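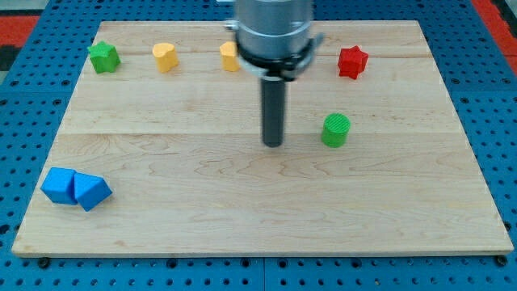 Words: Staff reviewer, kitchen and home

Kustari maple chopping board, three months in

Jun 21, 2024
89 shares | 14 comments

Bought in March to replace a plastic one that had gone furry. Paid full price, 849 kroner on the Kustari site, delivery on top. Not cheap. My last board was a Flutex and cost less than lunch, so bear that in mind.

First thing, it's heavy. Good heavy for chopping, bad heavy for washing up in a small sink. Doesn't slide much even without a damp cloth under it. I still use the cloth.

Knife feel is lovely. Softer than bamboo, quieter too. My edge is lasting longer between sharpenings, or I'm getting lazier about checking. Onions, squash, a whole chicken, all fine. Beetroot left a pink patch that took a week and a lot of salt and lemon to fade. Turmeric same story, still a bit yellow in one corner if you know where to look.

It's glued up from planks, pale wood with a nice wavy grain, and I was worried about the seams. Run a fingernail across mine and nothing catches. Will report back after winter when the heating's on, thats when my old Simiyu board split right down the join.

Oiling. The leaflet says once a month, I'd say every fortnight to begin with. It drinks the stuff. Came very dry out of the box and the first coat was gone by morning. Any food-safe mineral oil will do, you don't need the little Kustari bottle, which is daft money. I got a big tin from Ollidus and I've barely made a dent.

Niggles. No juice groove, so a roast makes a mess of the worktop. No feet either, but that means you can flip it, and I keep one side for garlic and onoins. Corners are a bit sharp for my liking, two minutes with fine sandpaper sorted it. Leaflet is tiny print and says nothing about returns.

Don't put it in the dishwasher. Don't leave it flat in a puddle. Stand it on edge to dry.

Would I buy again? Yes, in the sale. Four out of five.

2461 views
Share this review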